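Projet de semestre, rapport final
Laine Toom et Flor Ríos

## 1. Sujet

Le cinéma Kanaan, à Sorendale, a deux salles et une programmation qui change toutes les semaines. La salle 2 se remplit mal en semaine. Le gérant voulait savoir si le problème venait des films, des horaires ou du prix, et il nous a laissés interroger le public à la sortie des séances. Nous avons travaillé sur une question plus étroite : **à quelle heure les spectateurs de Sorendale voudraient-ils que commence la séance du soir ?**

Actuellement, elle commence à 20 h 45 dans les deux salles. Cet horaire n'a pas bougé depuis l'ouverture de la salle 2.

## 2. Méthode

Le questionnaire comportait 8 questions, sur une feuille recto. Il a été distribué à l'entrée et repris à la sortie. Une version en ligne reprenait les mêmes questions dans le même ordre ; le lien figurait sur le programme papier et sur le site de la médiathèque Nirnier.

Nous avons reçu 418 réponses exploitables, dont 192 sur papier. Les feuilles où manquait la question 3 (horaire souhaité) ont été écartées.

Les réponses papier ont été saisies à deux : l'une lisait, l'autre tapait, puis nous échangions. La saisie a été plus longue que prévu, surtout pour la question 8, qui était ouverte.

La première version du questionnaire demandait « Aimeriez-vous des séances plus tôt ? ». Notre enseignante nous a fait remarquer que la formulation poussait à répondre oui. Nous l'avons remplacée par une liste d'horaires, de 18 h à 21 h 30, avec une case « peu importe ».

## 3. Résultats

### Horaire

L'horaire le plus choisi est 20 h. L'horaire actuel arrive en deuxième, puis 19 h 30. Très peu de gens veulent une séance après 21 h.

Les réponses en ligne et les réponses papier ne se ressemblent pas. Sur papier, 20 h 45 est presque à égalité avec 20 h. En ligne, l'écart est net en faveur de 20 h. C'est assez logique : les personnes interrogées dans le hall sont celles à qui l'horaire actuel convient au moins une fois.

### Transport

Le dernier car pour Brostia part à 22 h 50. Pour un film de deux heures, avec les bandes-annonces, on le rate. Dans la question ouverte, c'est la remarque qui revient le plus, loin devant le chauffage de la salle 2. Plusieurs personnes écrivent qu'elles partent avant la fin ou qu'elles choisissent le film selon sa durée.

### Prix

Le prix est cité moins souvent que nous ne le pensions. Les moins de 25 ans connaissent mal le tarif réduit à 6 euros, affiché à la caisse mais absent du programme papier.

## 4. Limites

- L'échantillon n'est pas représentatif de la commune. Il n'y a pas eu de tirage au sort et rien n'empêchait de répondre deux fois en ligne.
- Nous n'avons pas eu accès aux chiffres d'entrées par séance. On ne peut donc pas comparer ce que les gens déclarent à ce qu'ils font.
- La collecte a eu lieu en décembre. Les films pour enfants occupaient la salle 2 l'après-midi, et le public n'est sans doute pas le même qu'au printemps.
- Les tranches d'âge étaient trop larges. « 26-59 ans » ne dit pas grand-chose.

## 5. Proposition au cinéma

Nous proposons un essai simple : avancer à 20 h la séance du soir de la salle 2, laisser la salle 1 à 20 h 45, et relever les entrées des deux salles pendant la période. Le gérant est d'accord sur le principe. Il préfère attendre la fin des vacances scolaires, parce qu'il faut décaler la pause de la personne en cabine.

Indiquer l'heure de fin sur le programme, à côté de la durée, coûterait peu et répondrait à une partie des remarques sur le car.

## 6. Présentation

L'oral a duré vingt minutes, questions comprises. Laine a présenté la méthode et Flor les résultats. Le jury a surtout discuté de l'écart entre papier et ligne et nous a demandé pourquoi nous n'avions pas pondéré. Nous n'avions pas de réponse préparée.

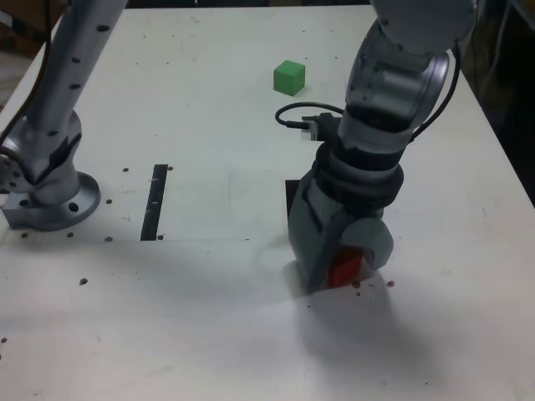

Deux bras robotisés sur la table blanche, puis le cube vert près des doigts de la pince. 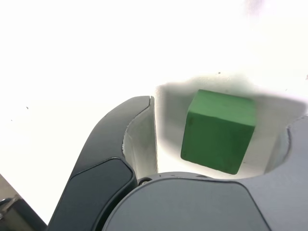
## 7. Répartition du travail

Questionnaire et mise en page : Laine Toom. Version en ligne et graphiques : Flor Ríos. Distribution, saisie et rédaction : les deux.

Les feuilles papier sont conservées au secrétariat jusqu'à la publication des notes. Le tableau de saisie est joint en annexe, sans la question 8, où certains avaient laissé leur nom.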